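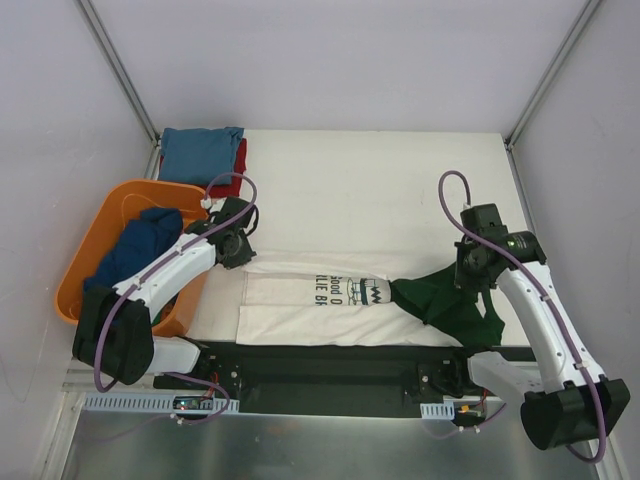

Slide 1. Good morning, and thank you for making room for me before lunch. My name is Efren Umali, and I look after the folding room at Grarnedel, where we wash and fold for small hotels, gyms and a whole lot of families. I want to talk about what happened to the jobs in that room once we started handing some of the folding to a pair of arms. Look at what they get to work with: a T-shirt spread out across the table, a dark green thing twisted up at one end of it, and more waiting in the orange tub. Any folder in our room knows that kind of mess by heart! (Pause. Let people look.)

**Slide 2. What folding asks of a person**

- A busy shift used to be 400 pieces for each folder, standing the whole time.
- Tell the story of Nanami Fujimoto and her wrists. She said I could. Keep it short, she may be watching the stream.
- Sleeves and collars are where new folders slow down, and it takes months of patience (mine and theirs) to get past it.
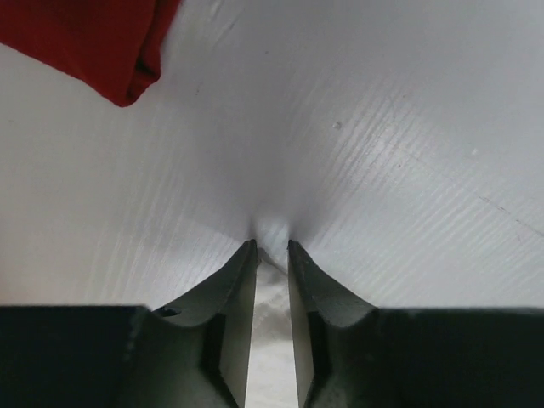 So when we first talked about the arms, back in July, I expected the room to be pleased, and some people were. Gil-soo Ok asked me straight out whether his hours were going. I didn't have a good answer that day, and I still wish I'd had one ready before I called everybody together.

**Slide 3. Who does what now**

- Two people on every shift mind the cells. They load, they watch, and they step in when something bunches up.
- Delicates and anything with buttons stay with people.
- The minders wrote their own rules for when to stop an arm. Mine were worse, so we threw mine out. 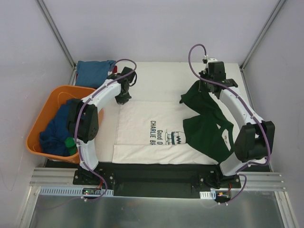
**Slide 4. What I'd do differently**

Pay first, machines second. Minding is a different job from folding, and we were slow to put that in writing. Leobardo Zavala kept after me about it until the new rate was signed, and I'm grateful to him, even if I wasn't very gracious at the time. Also, ask folks what they'd miss. Several of them missed the talking, so we moved the hand tables closer to the cells.
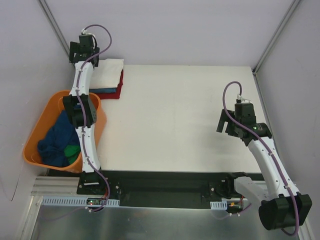 *Folded stack at the back, tub on the left.*

(If there's time, take the question about training. If not, I'll be by the coffee with Nanami's checklist, and please do come and take a copy.)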